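Gripper trial: frequently asked questions

Last updated April 2023

We receive many questions by e-mail about our comparison of two grippers for taking apart old desktop computers. I have collected the most common ones on this page. If your question is missing, please write to me and I will add it.

Which grippers are you comparing?

The first one is the Plolby, with long fingers. The second one is the Hakala, which has shorter and wider fingers and a stronger motor. Both are mounted on the same arm and use the same controller, a Doltby, so we can change from one to the other without a new calibration of the arm.

Why did you choose desktop computers for the test?

We wanted a task where the space is narrow and the parts are very different from each other. A memory module is stiff and thin, a cable is soft, and a latch must be pushed in the correct direction. In our first test, with plastic blocks on a flat plate, both grippers got almost the same score and we learned very little.

Where is the camera?

It is a small camera at the wrist, and it looks along the fingers. We also tried a fixed camera on a stand above the table. It gives a calmer picture, but the arm hides the work exactly when we need to see it. For the cable tasks we now use only the wrist camera.

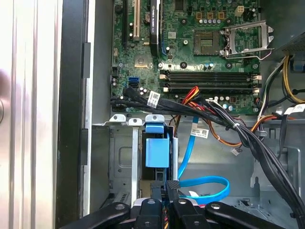 Wrist camera view into an open desktop case, with the black fingers at the drive bay and the cable bundle across the board.

What is the most difficult part of the task?

The cables, without doubt. They lie across the lower part of the board and they also hide the places where the fingers should go. The controller has a soft mode for this, in which the fingers stop when they meet a small resistance. With the Hakala, the soft mode is still too strong for thin data cables, and we had to lower the limit by hand.

How many trials did you make?

The plan is 500 trials for each gripper. One trial is one part: for example, open one latch or pull out one plug. We use 19 different computer cases, and the order of the cases is the same for both grippers.

How do you decide if a trial is successful?

The part must be free and undamaged within 39 seconds. If the fingers slip, the operator can try again in the same trial, but the clock continues to run. A broken latch is counted as a failure even if the part comes out.

Do you remove screws too?

No. We take out the screws by hand before the trial. A screwdriver tool from Plarard was considered, but changing the tool took more than four minutes and we left it out of the study.

Can I use your results for another arm?

With care. The finger forces should be similar, but the reach into the case depends on the wrist. On an arm with a bigger wrist, the edge of the case will be touched earlier.

When can I read the full results?

The tables for both grippers will be put on this page in August. The settings of the controller are available now, if you ask for them.

Who should I contact?

Lihua Liao answers all questions about the trial. Please write the name of your gripper and your controller in the subject line.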